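Lesezeit: 3 Minuten

Wenn der Ellbogen nicht mehr will

02.10.2022

Eigentlich wollte ich heute über meine neuen Greiferfinger schreiben, aber dann kam der Fehler dazwischen, und jetzt müsst ihr euch eben die ganze Geschichte anhören. Wer hier schon länger mitliest, kennt Pelkonen und Tralero ja, meine beiden Arme. Pelkonen ist der linke, Tralero der rechte, und gemeinsam sollen sie lernen, eine kleine Kiste auszuräumen und alles wieder einzuräumen. Die Kiste ist türkis, hat einen Deckel und hat mich in den letzten Wochen mehr Nerven gekostet als meine komplette Steuererklärung.

Die ersten Durchläufe liefen wunderbar, ich habe schon Kaffee gekocht und war furchtbar zufrieden mit mir. Irgendwann in der zweiten Hälfte ist Tralero dann mitten in der Bewegung weich geworden. Kein Knall, kein Geruch, der Arm sackte einfach ab, und der Greifer landete auf der Tischplatte. Pelkonen hat davon natürlich nichts mitbekommen und weiter brav seine Bahn abgefahren, bis ich den Strom weggenommen habe. Passiert ist zum Glück nichts, aber mir ist schon anders geworden -- meine Hand war kurz vorher noch da drin gewesen, um etwas zurechtzurücken.

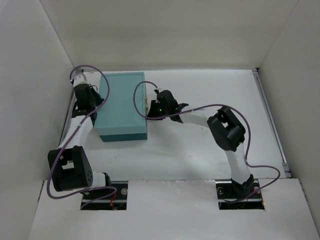
Die Suche nach der Ursache

Ich habe natürlich zuerst die Software verdächtigt, das macht man ja immer so. Also Protokolle gelesen, einen ganzen Abend lang, und am Ende stand da nur, dass der Ellbogenmotor im rechten Arm nicht mehr antwortet. 20 Millisekunden Pause, dann noch eine, dann war er ganz weg. Danach habe ich Joonas Rissanen angerufen, der mir die Motoren damals eingestellt hat, und der fragte nach zwei Sätzen: »Wie liegt denn dein Kabel?«

Tja, das Kabel. Beide Arme haben ein lila Kabel, das in einem großen Bogen vom Greifer zurückläuft und dann am Arm entlang nach unten geht. Ich fand die weiten Schlaufen immer beruhigend, denn lieber zu lang als zu kurz, dachte ich. Nur zieht so eine Schlaufe bei jeder Streckung ein kleines bisschen am Stecker, und nach etwa 615 Durchläufen hatte sich meiner so weit gelockert, dass man ihn mit dem Fingernagel bewegen konnte. Ich habe ihn gegen einen mit Rastnase getauscht und das Kabel direkt dahinter am Gehäuse abgefangen.

Dazu kam noch ein zweiter Fehler, und der ist mir viel peinlicher. Fällt ein Motor aus, sollte nämlich die ganze Anlage stehen bleiben, beide Arme. Das hatte ich im Januar auch so programmiert und dann beim Testen auskommentiert, weil es mich genervt hat. Ja, ich weiß! 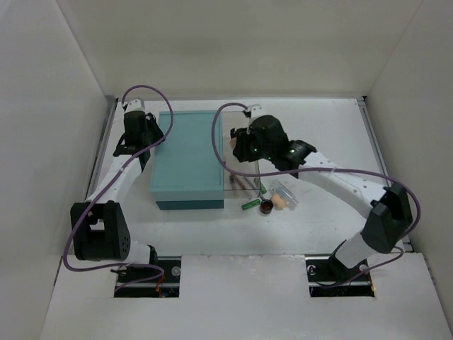 Inzwischen ist die Abschaltung wieder drin, und ich habe sie absichtlich ausgelöst, indem ich den Stecker gezogen habe, erst rechts, dann links. Beide Arme bleiben jetzt stehen, wo sie sind, und halten ihre Position, soweit die übrigen Motoren das hergeben. Dede Agbeko meinte in den Kommentaren zum letzten Beitrag, ich solle mir endlich einen richtigen roten Notausschalter gönnen, und dem kann ich nur kleinlaut zustimmen. Er ist bestellt. Bis er da ist, liegt die Steckdosenleiste mit Schalter direkt neben meiner Tastatur, und in den Arbeitsbereich greife ich nur noch, wenn sie aus ist.

Die nächsten 100 Durchläufe schaue ich jedenfalls von Anfang bis Ende zu, und den Kaffee koche ich vorher. Wenn jemand von euch eine gute Lösung hat, wie man solche Kabel sauber am Arm führt, ohne dass sie am Ellbogen klemmen -- schreibt mir bitte! Die Greiferfinger kommen dann beim nächsten Mal.

20 Kommentare · 6 Mal geteilt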